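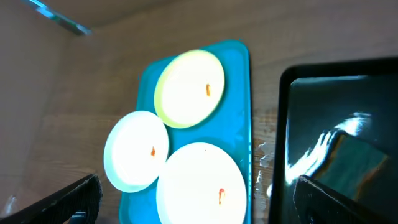 How to clear and wipe plates at the table

Small plates with a few scraps left on them don't need a trip to the sink one at a time. Two trays and a sponge will do. One tray holds the plates, and the other keeps the sponge off the wood.

What you need

A rectangular tray with a raised rim, big enough for most of your plates
A second, smaller tray for the sponge
A sponge with a scouring side
A bowl with 500 ml of warm water and a little dish soap
A dry cloth, 400 g/m² or heavier
A scrap bowl

Step 1. Set the trays side by side. Leave a hand's width between them so you can get a cloth into the gap later.

Step 2. Move the plates you aren't working on to one side. Work on one plate at a time and keep it on the tray while you do.

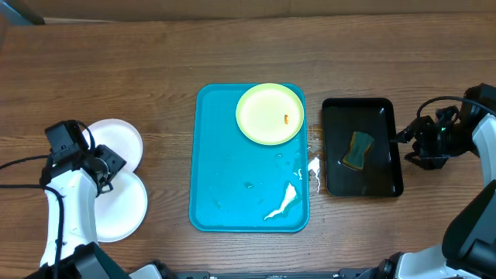
Green plate on the turquoise tray, sponge in the black one, two white plates to the left.

Step 3. Push the scraps into the bowl with the edge of the sponge. Bits of carrot or pasta come away easily. If something has dried on, lay the damp sponge over it for 4 minutes and try again.

Step 4. Wipe with the soft side, starting at the rim and working in. Save the scouring side for stuck food – it can dull a glossy plate. Squeeze the sponge out over the water bowl between plates.

If you have three plates or more, do the least greasy one first. The water will last longer.
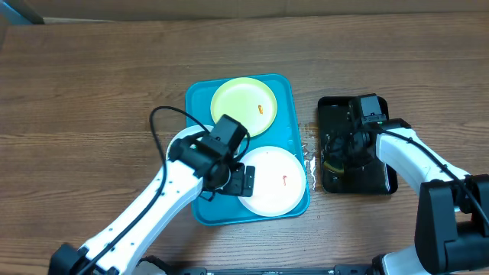
Step 5. Dry the table. Water collects along the outside of a tray rim, and on wood it should come up right away. Lift each tray, wipe under it, then run the cloth along the grain. On an oiled top, go over the same spot again with a dry corner.

Step 6. Rinse the plates under the tap and stand them in the rack. Wash both trays last, and leave the sponge on its edge to dry.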